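Open day at Skirnitz draws a crowd to its two-armed bench

Visitors to the Skirnitz workshop on July 29, 2026 had to wait their turn at the last bench on the floor, where a pair of robot arms was working with shopping. The lab manager, who has been with Skirnitz since it moved out of shared space at Girkano, spent most of the afternoon beside it and talked to me between groups.

"People come in expecting a car factory," she said. "Then they see a tote bag and some snacks, and they start asking much better questions."

The first one is usually why anybody would want a robot to handle groceries. She answers it the same way each time. Factory parts arrive in the same place and the same shape, and machines have been picking them up for decades. A cloth bag never sits the same way two times in a row.

"The bag is the hard part," she said. "The bottle keeps its shape. You grab a canvas bag by the edge and the rest of it goes wherever it likes. One arm can't do much about that. With two, you've at least got a chance of holding it open."
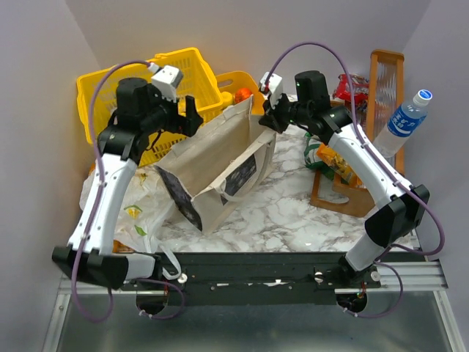
Skirnitz calls the project Isar. It began in June of last year and has logged 2,651 attempts so far, of which the lab manager counts 1,410 as good enough to keep. I asked what happened to the others.

"We look at why they went wrong, and a lot of it is dull," she said. "A gripper closes on two layers of cloth when it wanted one. Or a packet slides. We tried to be strict about what counts, and I think we were too strict in the first few weeks - we threw out things I'd be happy to have back."

Each arm carries its own small camera near the gripper. She said that helped more than any change to the software, as a view from farther off tends to lose the edge of the bag at the moment it matters.

One visitor, a retired grocer, wanted to know if it would ever be as quick as a teenager on a Saturday shift. "Not on my watch," she told him. He asked if it bruised the fruit. She said they were still working on that, and he seemed pleased to hear it.

She was careful about the future as well. A second bench is planned at the company's Marín site, with the same arms and a different colour of tabletop, to see how much of the work carries over. The aim for the first month there is 100 clean attempts.

"I'd like to say it'll be packing bags at a store near you," she said. "What I can say is that it copes with a wrinkled bag better than it did at last year's open day."

Then the next group came through the door, and she went back to the bench to start over.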